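The Night Shift at Stendia

The job at Stendia was to put blocks on top of other blocks. I did it with my hands inside two handles, and the arm across the room did it after me, a fraction behind. A run was good when the top block stayed put and I let go cleanly. Then I pressed the pedal, mixed the blocks up and began again.

I took the late hours, four until midnight, because they paid a little more and the bus still ran. By December the windows were dark before I had my coat off. The sheet taped to my station gave the goal for the shift: 1470 runs by the end of the month, split between two stations. Mine was Station 9. The other was Station 8, and I only knew the person there by the mug they left behind.

The rules came from the office in Santoso. Do not hurry. Do not practice first. If you miss, keep going and fix it, and mark the run as a recovery. They wanted recoveries. A model that had only seen clean stacks, the notes said, would not know what to do with a crooked one.

I was good at crooked ones. I would come down a little to one side, feel nothing – the handles gave you nothing to feel – and see the block lean. Then I would go back for it.

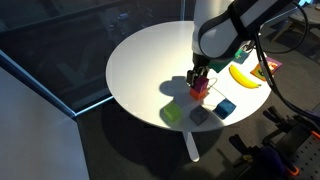
Magenta on orange, Station 9.

After a few weeks I started to do it outside work. I set my cup down on the kitchen counter and waited before I opened my fingers. At the market on Prerkulska Street I picked up a pear, put it back, and moved it a half inch to the left. The woman at the register asked if something was wrong with it. I said no and bought it.

Around the middle of the month the office sent a trial version of the model and asked us to watch it for an hour and write down what we saw. I took my hands off the handles and sat back. The arm went out over the table and stopped above the orange block. It came down a little to one side. It waited, the way I wait, about 2 seconds. Then it lifted, went back, and set the block straight.

I had the form on my knee. Under Comments I wrote that it hesitated before release.

The next line asked if the hesitation was a fault. I looked at it until the lights in the hall went off on their timer. Then I left the line blank, put my hands back in the handles, and mixed up the blocks.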